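3. Gathering Examples in the Bedroom

Much of what home robots are asked to do involves cloth, and cloth is where our earlier policy, Akelis, did worst. It handled cups and boxes well enough, but soft items with loose straps defeated it again and again. We think the trouble lay in the examples more than in the network. The first set, gathered in October, was recorded on a bare tabletop, with every item placed in much the same pose.

For the new set, which we call Sondbridge, we moved to a furnished bedroom at our Planden site. We were delighted by how much richer the recordings became! A mattress gives under the hand, a fitted sheet wrinkles and pulls, and an item lying on it can be approached from many sides.

3.1 Room and Task

The task is stated to the operator in one line: pick up the item on the bed and put it in the laundry basket. We leave the choice of grasp to the operator. The basket is on the floor by the right end of the bed, and the item starts as a crumpled heap on the gray sheet. We do not smooth the sheet between attempts, and the floor is left as it is found. Figure 1 gives three views from the head camera, the first with the hand out of view.
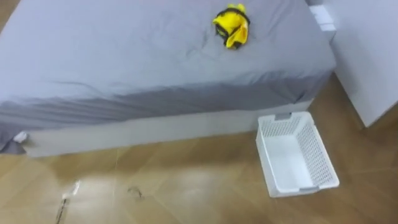 3.2 Recording an Attempt

Each attempt is stored as head video together with joint positions and the operator's commands, all on one clock. We keep attempts that fail. A hand that slides off a strap and comes back for it is a wonderful thing to learn from, and the tabletop set had almost none of these. An attempt is thrown out only when a stream is missing or the clock drifts.

We recorded 167 attempts in this room. Of these, 89 include at least one second try at the grasp, which pleased us greatly. The operators found their own ways of working. Several liked to bring the fingers in from the side, low against the sheet, and this approach turned out to be hard to describe in words but easy to show. The yellow item with black straps became our favorite for exactly this reason: the straps offer a hold, yet they shift whenever the fabric does.
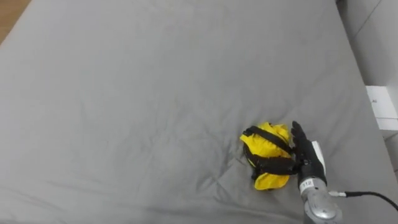 Figure 1 (second view). The hand beside the yellow bag, with the fingers close to the strap.

3.3 Marking Contact

Our labels are few and simple. For each attempt an annotator marks the approach, the first contact, and the release. First contact is by far the hardest of them to place. From the head camera, fingers near a soft item and fingers touching it can look almost the same, and a fold may hide the fingertips altogether. In our first pass, two annotators labeled every attempt separately, and where they disagreed we went back to the joint data, looking for the small lag that appears when the hand meets resistance. This worked better than we had hoped — the lag is faint on a mattress, but it is there.

We also ask annotators to note what the fingers touch first, fabric or strap. When both are met together, as in the third view of Figure 1, the label is simply "both," and the model is trained on it without further splitting.
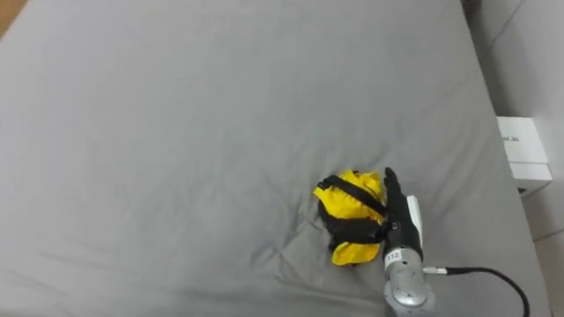
Clegg, reading an early draft, objected that a single bed and a single basket would teach the model the room along with the task, and asked whether the gain would survive a change of sheet. The point is a fair one. We have since begun recording in 2 more bedrooms, with patterned bedding in one of them, and those attempts are held out from training entirely. Results on the held-out rooms are given in Section 5.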